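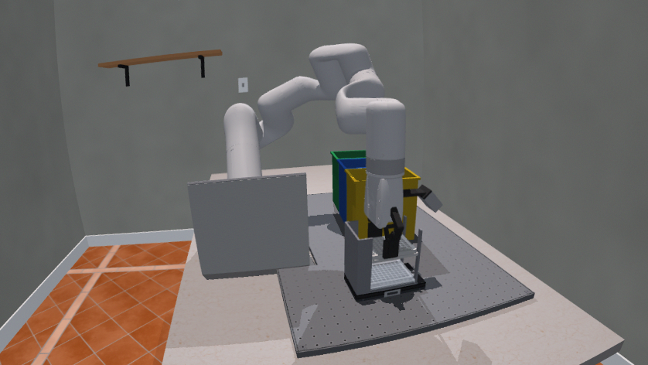
Gourlay wrote back to our June report that a simulated cell is too kind to a gripper, and that they would like to see the number of failed grasps before the number of good ones. We accept this remark, and the present report follows the order they asked for.

Progress report to the Prenden fund, second period
Comparison of two grippers and two controllers in the simulated Ninby cell
22 Dec 2020

Print this page | E-mail this page

1. Failed grasps

In this period we ran 301 trials with racks. Of these, 57 ended as failed. We call a trial failed when the rack falls, when it turns too much between the fingers, or when the arm stops because of a planned collision. The most common reason was the turn between the fingers. It happens mainly when the rack is taken far from its middle, and then even a small error in the wrist angle becomes large at the other end.

The second reason was collision with the holder during the approach. The old controller makes the last part of the path in one straight move, and it does not slow down enough before the side walls. The Clurnero controller divides the same path into short parts and checks the distance after each one. It is slower, but it touched the walls much less often. We did not yet decide if the slower time is acceptable for the final cell, and we would be glad to hear the opinion of the fund on this.

2. State of the cell

The model of the cell now has two white arms at one table, with the breadboard plate and the green, blue and yellow containers in one line. In the first period we had only one arm working in the model, and the second was added as a fixed body. Now both arms can be planned together, and the planner knows the shape of each tool. The wide flat tool needed more work than we expected, as its shadow volume (the space it may cross during a turn) takes a large part of the left side of the table. 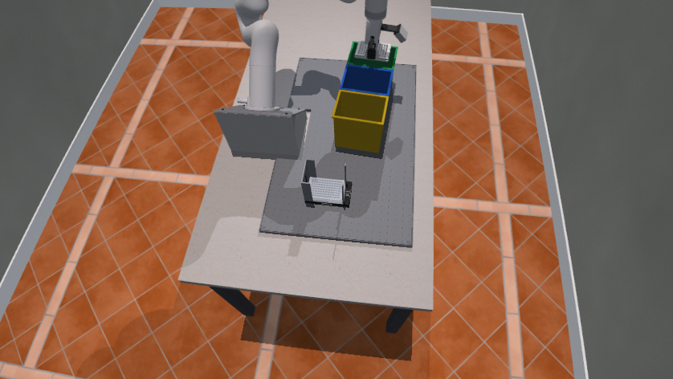

3. Comparison of the fingers

We compared a short pair of fingers with straight tips and a longer pair with a joint in the middle. Both were used with the same racks and the same start positions. The short pair holds stronger, but the gripper body comes very near to the holder, and with the small stand there is almost no space left. The longer pair reaches down without this trouble. Its weak point is that the tips must be parallel at the moment of contact. If one tip arrives first, the rack is pushed to the side before it is held.

For the camera we kept the view that looks along the fingers. From there it is possible to see both black tips and the rack between them at the same time, which the view from the side could not give us. 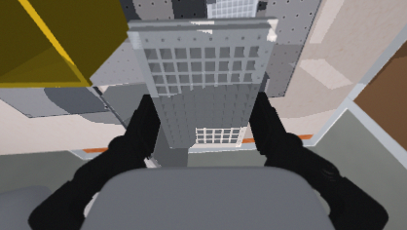 The difficulty that remains is the light. Strong shadows on the openings of a rack change what the detection program finds, and sometimes it takes the border of a shadow for the border of the rack. We repeated 178 of the trials with softer light, and the position error became smaller, but we do not want to depend on soft light, which the real room will not have. For this reason the next training set will contain both kinds.

We also tried to change the friction value of the tips. With a high value almost every grasp is good, so such results say little. We went back to the lower value, and all the numbers in this report are with the lower value.

4. Money and time

The computing budget is used to the level that was planned. The work on the two-arm planner took longer than in the plan, and we moved the writing of the user guide to the next period. No other change is asked.

5. Next period

- Run around 200 trials with the longer fingers and the Clurnero controller only.
- Add small random errors to the position of the holder.
- Send the cell model to Gourlay, so they can repeat the failed cases by themselves.
- Finish the user guide for the Ninby cell.

Shared 4 times | 3 comments

Comments

reader_k
Thank you for putting the failures first. Can you divide them by controller in the next report? From section 1 I understand which one is better but not how much.

Project team
Yes, we will add a table for this. The logs already have the information.

tmb
We had the same trouble with tips that do not arrive together. Closing at half speed for the last few millimeters helped us more than any change of the finger shape.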